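Woodwork for Beginners, Pradside Evening Classes
Handout 4: Joining boards into a panel

Right, tonight we glue up! If you missed last session, grab the Kioko offcuts from the rack by the door and have a practice with those first. They're only 300 mm long, so if it all goes pear-shaped you've lost next to nothing.

Choosing your boards
I'm a bit fussy about this part and I won't apologise for it. Lay your boards out side by side and shuffle them about until the colours sit well together. Flip them, turn them end for end, swap the middle one out. Maple looks like a plain timber until you get up close, and then you find swirls and little knots all over the place, and you'll want the nicest face where people will see it. Mark that face with a big pencil triangle running across all the joints, so you can put everything back in the same order later (I once skipped the triangle and spent my whole tea break doing a jigsaw).

Do your boards have to match in width? No! Plenty of old tables are made up of whatever the sawmill had that day. The Grurkgate pew I keep going on about is dated 1829 and hardly two of its boards are the same.

Edges and glue
Plane your edges, then stand one board on top of the other and look for light through the joint. If you see any, plane again. Run a thin, even bead of glue down one edge and spread it with the little brush. Clamps go on at both ends and in the middle, alternating over and under. Snug is plenty, so please don't heave on them. Leave the lot for 14 hours before you scrape.

What a joined panel looks like
Have a look at where the grain changes from one plank to the next, and at how much the widths vary. 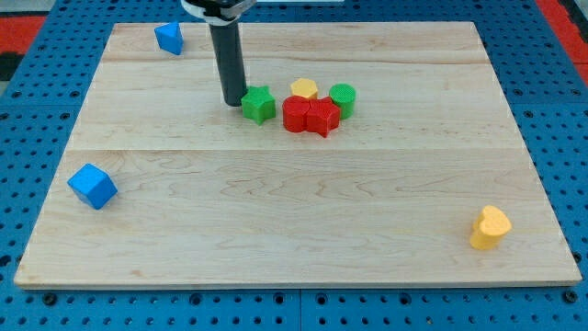
Fig. 1. Maple board in three planks, the widest nearest us. Faint brown grain and small knots, clearest on that wide plank.

For next time
Bring your panel, a cabinet scraper and 19 mm dowel if you're making the Dreden tray. Sketch your handles before you come, even if it's on the back of an envelope.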